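Skellik Renews Brekent for Second Season

Streaming service Skellik has renewed the housing drama Brekent for a second season of six episodes. Production begins in June. 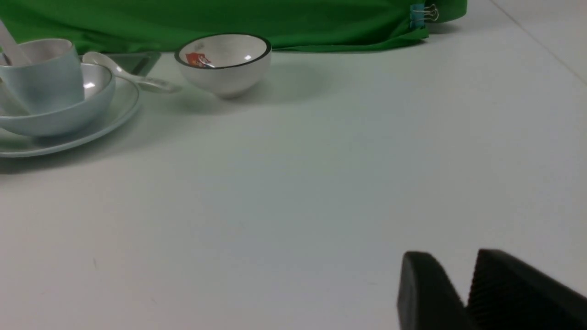
Season one ran to 13 episodes. The second was commissioned from Ruchti Pictures — producer of the first — and will be filmed at Zoleck Studios.

Delivery format: 4K, colour graded, with described video. 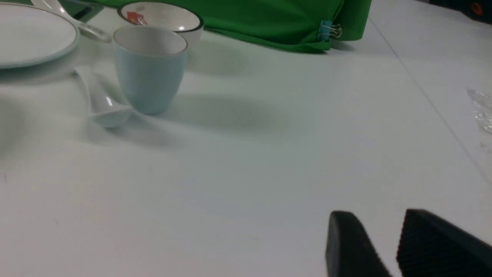
Availability

New episodes will be released Mondays.
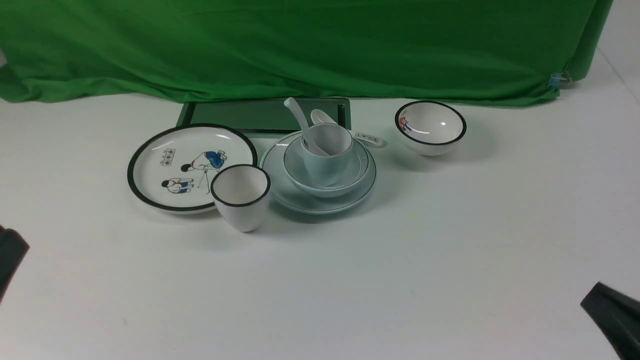
Plates and tray on a white tabletop, green cloth behind.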